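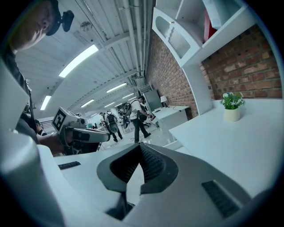
the gripper up close, open day at Trostby, May 2018

ok so I finally went to the Trostby open day and I have thoughts. thread, probably a long one, get a snack

for anyone new here: Trostby is the outfit that teaches robots to do boring household stuff by having people do it first with a gripper in each hand. they've been on the second story of the old Prellow building for a while and I walk past it all the time and had never been inside

first thing, the room is LONG. brick wall down one side, shiny floor, white desks against the brick. I was expecting robots behind glass and it's mostly people walking around with backpacks on and grippers in their hands

Kumudini Mondal did our tour. she started by handing a gripper to the person closest to her and saying "go ahead, squeeze it" and that was me!! I did not drop it. I want that on the record

it's chunkier than it looks online. the part that does the holding is a V-shaped jaw with ribbed black pads, and your fingers are nowhere near the thing you're picking up, so for the first few minutes you feel like you're wearing oven mitts

the black and white squares stuck on top are markers, so the cameras can work out where your hand is and which way it's tilted. I asked if I could get one for my car keys. Kumudini has clearly heard that one before

some of the crew also had a little camera on their cap. my neck got tired just watching, all that looking down

then we got to see a session at one of the desks. the task was a drawer. open it, put a thing in, close it, start over. that's the whole job and I could have watched for an hour
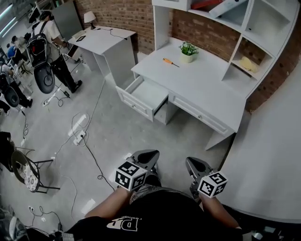 Ikhsan Manurung told us they had 639 good drawer runs as of that morning and they want 973 before they change anything about the desk. I said that sounded like a lot of drawer. he said the knobs are small and small knobs are the hard part

and he's right!! they let visitors try. I went in super confident, pinched the knob, pulled, and the gripper slid right off. twice. third try I got it open maybe two inches and people clapped, which was kind but also a little embarrassing

a kid in our group, I'm guessing nine or ten, got it the first time. pulled it all the way out and looked around like, what's next

somebody asked why they don't just have it use a smooth plain desk with nothing on it. Kumudini said people's desks have plants and lamps and junk on them so theirs do too. fair. mine has three mugs on it right now

watch your feet if you go, by the way. lots of cables on the floor. I caught one with my toe and apologized to it out loud

question I got in at the end: how long before a robot can put away my groceries. Ikhsan laughed and said drawers first, ask him again in 5 years. I'm going to ask him again in 5 years

Mitali Amarasinghe from the Fokum meetup was there too, so hi Mitali! she spent the whole time asking about batteries and got way better answers than I did. she's doing her own writeup, I'll link it when it's up

turnout was decent, more than 54 people signed in by the time I left and there was still a line on the stairs. they run it in small groups so you do wait a bit. there's coffee. the coffee is fine

couple of people asking in replies: yes it's free, no you don't have to know anything about robots, yes they let you hold the grippers. wear shoes you can stand in for a while - there are chairs but they fill up

also no, I didn't see the Saxena arm everyone keeps asking me about. it wasn't part of our tour and I forgot to ask. if you go to the next one please ask and tell me

next one is supposed to be in the fall, Kumudini didn't have a date yet. I'm going back for the drawer. I've been practicing at home with salad tongs and my kitchen knobs and I'm at like half

ok that's it, more photos tomorrow if I can get them off my phone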